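Wednesday thoughts on robots and tidying up

Every few months my sister asks me when she can buy a robot that clears the table, and every time I tell her to wait a bit longer (she has been waiting since around 2000, poor thing!). I've been thinking about it again this week, mostly over coffee, and I still can't give her a date.

Picking something up looks so easy when we do it. A mouse is smooth and rounded, though, and there isn't one flat side to grab.
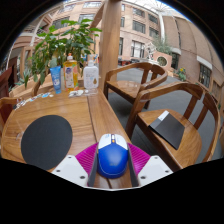
Blue mouse between the pads, with the mouse pad over to the left.

Then come the pump bottles, the squeeze tube, and all the little flat things that lie along the back of a table. I'd happily pay 1000 dollars for a machine that could put those away, and my sister would pay more. Maybe I'll ask her again in May.

Posted by Leen Issa, March 2020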